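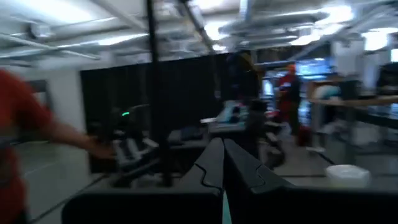
Ticket 2604
Opened May, 8:40 am
Logged by: Service desk, Randetstead

Site: Hoarau, ground floor kitchen
Unit: Brilleo under-bench dishwasher
Fault as reported: stops mid-cycle, water left in the bottom, drain light flashing

8:40 am. Customer rang. The machine fills and washes for a while, then stops before the rinse. About a saucepan's worth of grey water is sitting under the filter. They have turned it off at the wall and back on, with the same result. Asked them to leave it off and bail out what they could.

9:15 am. Customer has pulled the filter and rinsed it. A bit of label and some rice in it, nothing major. Ran the short program. Stopped at the same point.

10:30 am. On site. Kickboard off. No water in the base tray, so the float switch isn't the cause. Drain hose was looped down behind the bin cupboard and had a kink where it goes through the cabinet wall. Straightened it and clipped it up high under the benchtop as per the install sheet. Ran drain only. Better flow into the sink waste but still slow, and the pump was noisy.

10:55 am. Took off the pump cover inside the sump. Found a sliver of glass against the impeller and a fair amount of grease. Removed the glass with pliers and cleaned the housing. Impeller turns freely by hand, no chipped blades that I could find. Refitted.

11:20 am. Drain only again. Quiet, empties properly. Started the normal program and it went past the point where it had been stopping. Drain light came on again in the final rinse.

11:50 am. Checked the sink end. The spigot on the waste had only been partly drilled out when the machine was put in, so the opening is half what it should be and had clogged with fat. Cleared it and opened it up to full size. New hose clamp fitted, old one was rusted.

12:10 pm. Normal program run through to the end. No light, no water left over. Checked all joints with dry paper towel, no leaks.

Parts: 2 hose clamps (one used, one left with customer).
Element and inlet valve not tested, no fault reported on either.

Advice to customer: scrape plates before loading, clean the filter weekly, run a hot cycle with Cistitz cleaner once a month. Don't tip fryer oil down that sink.

3:30 pm. Customer rang back to say a second load had finished normally. Asked whether the visit is covered. The blockage is an installation issue, so passed to accounts to take up with the installer.

Status: repair closed, invoice on hold.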